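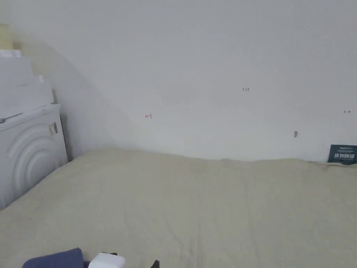 Sillero fitted sheet, beige - short review after a few months

Quick one because I keep getting asked and I have 10 minutes before I need to be out the door.

Bought this for the big bed in the back bedroom. Wide bed, pushed up to the wall, plain white room, nothing fancy. Wanted something pale that wasn't white. White on white in there looked like a clinic. The beige is very pale. On the Sillero page it looks more like oatmeal, so if you want oatmeal, order the next shade down.

Price was 48 with shipping. The Lustavitz one I had before was 23, and it wore through where my feet go.

Fit

Good. Deep pockets, elastic all the way round and not only at the corners. The side against the wall is the one that matters to me - I can't get over there without dragging the bed out, so if a corner pops off it stays off until laundry day. The old Lustavitz popped constantly. Sillero has come off twice since June, both times my own fault (sat on the corner to put boots on, slid off, took the sheet with me).

Getting it on is a pain the first time. It's tight. Do the wall side first, both corners, then come back to the near side and pull hard. If you start at the near side you will be kneeling in the middle of the mattress swearing. Label for the long side is tiny and sewn in the same color as the fabric, would it kill them to use a black one. I put a stitch of red thread in the top left corner and that fixed it.

Feel

Crisp for the first three washes, softer after. Not silky. If you like that slippery hotel thing, get something else. Doesn't cling to pajamas. Warm enough in winter, fine in summer with the window open, a bit sticky on the two really bad nights we had but so was everything.

Washing

Warm wash, low dry. Label says 50 dgrees max and I have stuck to that. A little shrinkage after the first go, none I noticed after. Wrinkles a lot if you leave it sitting in the dryer. I don't iron sheets and never will, so it goes straight back on the bed and pulls itself mostly flat.

Some pilling near the foot end. Small, you feel it more than see it. Bit annoyed at that for the price.

Marks

Pale sheet, so yes, shows coffee. Came out with dish soap and cold water when I caught it right away. One pen mark did not come out. It's at the wall side now.

Other options

My neighbor Clotilde Chevalier has the Nivden version and swears by it. I slept on it one weekend when I was minding her place. Thicker, softer from the start, but the pockets are shallow and by morning I was on bare mattress at one corner. Kurian does one too, havent tried it, the reviews were all over the place.

Would I buy it again

Yes, one shade darker and probably on sale. Four stars. Loses one for the pilling and that stupid label. Pillowcases are sold separately, I didn't bother, plain ones from the closet go with it fine.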